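Key rings: split rings, broken nails and where do you all keep yours
Home & Tidy > Small Things > General chat

Page 1 of 1

marrowfat_mo
Evening all. I have finally got round to the drawer. Those of you who followed my June thread will remember the drawer — it is the one under the telephone in the hall, and it has been the home of every key, fob, tag and bit of string this family has owned since we moved in. I tipped the whole thing out on to a tea towel after supper and I've been sat with a pot of tea and my glasses on ever since.

What I'd like to ask is how you all get keys on and off a split ring without losing a nail. I have tried a butter knife, a teaspoon, a staple remover (my sister swears by one) and my own teeth, which I do not recommend at my time of life. The thin rings are the worst. They look as if they ought to be easier, being so thin, but they spring shut the moment you take your eye off them and you have to start all over again.

Second question, if I may be greedy. Do you keep the fobs? I've got leather ones, plastic ones, a felt owl, one from the old garage in Drumska that must have come with the first car, and I can't bring myself to part with any of them even though half haven't a key to their name.

tinpot_gardener
Staple remover, your sister is right. The claw sort, with the little jaws. You pinch it on to the ring, it holds the two halves apart, and you've got both hands more or less free to feed the key round. I did the whole allotment shed bunch that way one rainy afternoon and didn't swear once, which my wife will tell you is a record.

As for fobs, keep the ones you can tell apart by feel. I have a strap sort on the front door keys and a round one on the shed, so I know which is which in the dark with a bag of compost under the other arm. The rest went in the bin.

halfpast_nine
I'm going to disagree about the staple remover, sorry tinpot. I've bent two good rings with one. It opens them too wide and after that they never close flat again, and then the keys work their way off in your coat pocket and you only find out at your own front door at midnight with the shopping going warm. A thin coin is kinder. Slide it in at the end where the wire finishes, give it a quarter turn, and put the key in the gap behind it.

marrowfat_mo
Ooh, now the coin I haven't tried. I have a saucer of foreign ones doing nothing at all (we never did get back to spend them).

The going warm thing has happened to me with fish, halfpast, so you have my full sympathy.

tinpot_gardener
In fairness you can bend a ring with anything if you lean on it. But I take the point about thin ones. Mine are all the thick sort off the ironmonger's card.

pillowcase_pat
May I put in a word for the person who has to do it with bad hands? I've had arthritis in both thumbs for years and I can't grip a coin edge, it just slides about. What helps me most is having the thing held still, so that I'm only doing one job at a time. If I try to hold the ring and open the ring and push the key all at once then it's on the floor and under the cooker before I know it. My neighbour holds one end while I work on the other and we have a natter. It takes us ages, but I always come away with the keys where I want them!

I've also stopped using the fiddly thin rings for anything I need to change often. They've gone on the spare keys, which never move.

bramblewick
Pat's got it, I think. Somebody or something on one side and somebody on the other. Everybody goes on about the tool, and the tool hardly matters if the ring is rolling about.
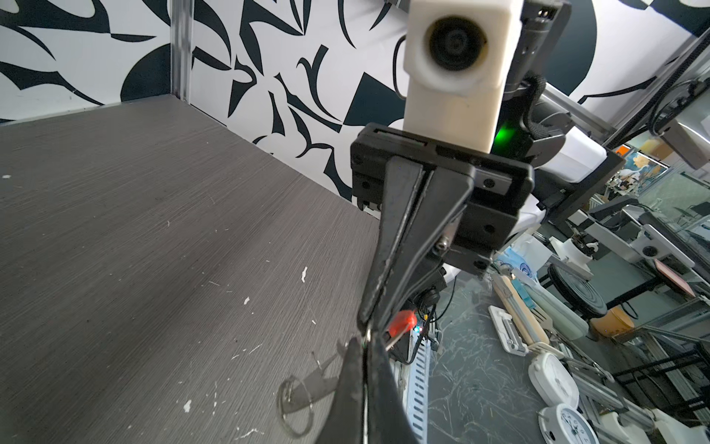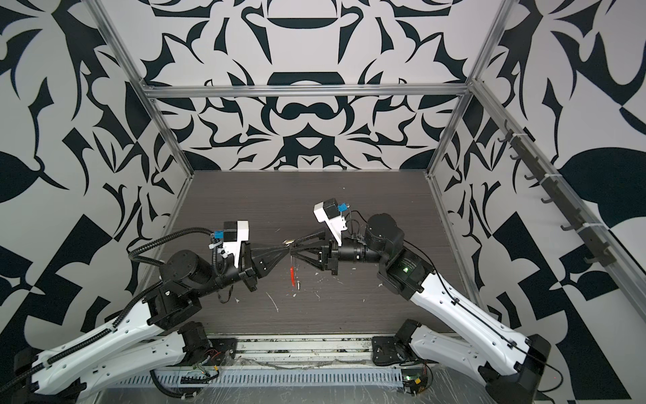

A plain thin ring on a narrow dark strap is my favourite kind of fob, I must say. It lies flat in a pocket, it doesn't jangle, and you can get hold of it with gloves on. I had one for years that came with a suitcase, a Vellano I bought in a closing-down sale, and the suitcase fell to bits long before the strap did. I moved it from house keys to car keys to bicycle lock and back again, and when it finally gave way at the stitching I was quite put out for a week.

What I'd say to marrowfat is to put your keys out on something with a bit of contrast before you begin. A dark strap on a dark cloth is a nuisance, and so is a silver ring on a pale one. I use an old green pillowcase. And sweep up first! Crumbs and bits of packing get everywhere and you end up chasing them thinking they're the little washer you dropped.

halfpast_nine
Agreed on the pillowcase. I do mine in a roasting tin, because then nothing rolls off the edge. You do need to give it a wash afterwards, mind.

I'm not sold on strap fobs though. They get grubby. My husband's has gone the colour of an old tea bag and feels much the same. Give me metal or nothing.

bramblewick
You can wash them, halfpast. A drop of washing-up liquid and an old toothbrush, then leave it over the bath tap overnight. Not leather, obviously, leather wants a wipe and some polish.

tinpot_gardener
What about tags? Nobody's mentioned labelling, and to my mind that's the whole point of sorting the drawer in the first place. I've tied a coloured tag on every single key I own. Red for the house, green for the garden, yellow for things that belong to other people. When my brother rings up wanting his garage key I can put my hand on it in 5 seconds, where before it was half an hour and a falling-out.

pillowcase_pat
I like a red tag. You can see it at the bottom of a handbag. I would only say don't write the address on it! I know it sounds obvious, but my late aunt had her full address on hers, with the flat number, and a note saying which lock was stiff.

halfpast_nine
Oh Pat, that has made me laugh out loud in a waiting room.

I can't be doing with colours, I'm afraid. I'd forget which was which by the weekend. I write a word on mine, and it's a word that only means something to us. The shed is "spider". The back gate is "Lomov", after the cat who used to sit on it.

tinpot_gardener
And what happens when you're away and the neighbour needs to get in to turn the water off?

halfpast_nine
Then the neighbour rings me and I say "it's the one marked spider". I don't see the difficulty! You'd have to tell them your colours as well.

tinpot_gardener
I've got a list inside the cupboard door.

halfpast_nine
So has every burglar, then.

marrowfat_mo
Now, now, you two. I've had the kettle on twice since I started reading this.

Progress report. I did a count, as I was curious, and there were 167 keys on that tea towel. Some of them must be for houses I've never set foot in. I managed to match 60 to an actual lock by going round with a torch, including the blanket box, which has not been opened since my mother had it and turned out to contain blankets. The coin worked beautifully on the thick rings and was hopeless on the thin ones, where I had to do what Pat says and get my grandson to hold the other side. He's got good strong fingers and he was very patient with me. I paid him in crumpets.

I've kept 5 fobs. The owl stays.

bramblewick
Well done, that's a proper evening's work. What are you doing with the leftovers? I would hang on to the very small ones for a bit. They're nearly always for a suitcase, or a cash tin, or one of those diaries with a clasp, and you'll come across the other half the day after you throw the key away.

marrowfat_mo
They're in a jam jar for now. I thought I might take the big old iron ones to the Pillai shop on the corner, as he has a tray of them in the window and people buy them to hang on the wall. I can't see it myself, but better there than under my telephone.

tinpot_gardener
Don't sell anything that might fit a door you still live behind. That's my only advice. I once gave away the key to my own coal hole.

pillowcase_pat
Did you get it back?

tinpot_gardener
I did not. I went in through the hatch for a whole winter. The wife bought me a padlock in the end, with two keys, and both of them have got red tags on.

greenbaize
Hello everybody, I'm new, I found you looking for how to mend a fob. Mine is the strap kind as well and the loop that goes through the ring has frayed nearly through. Is it worth stitching, or shall I let it go? It was a present, otherwise I wouldn't ask.

bramblewick
Welcome! Stitch it, do. Waxed thread if you can find some, and take the ring off first so you can get the needle in square. Go over the old holes if they're sound, and if they've torn then fold the end back a little further and make new ones. You'll lose a bit of length but it'll be stronger than it was.

halfpast_nine
And use a coin to get the ring off, greenbaize, whatever tinpot tells you.

greenbaize
Thank you both, I have thread in the button tin. I'll have a go at it after tea and let you know how I get on.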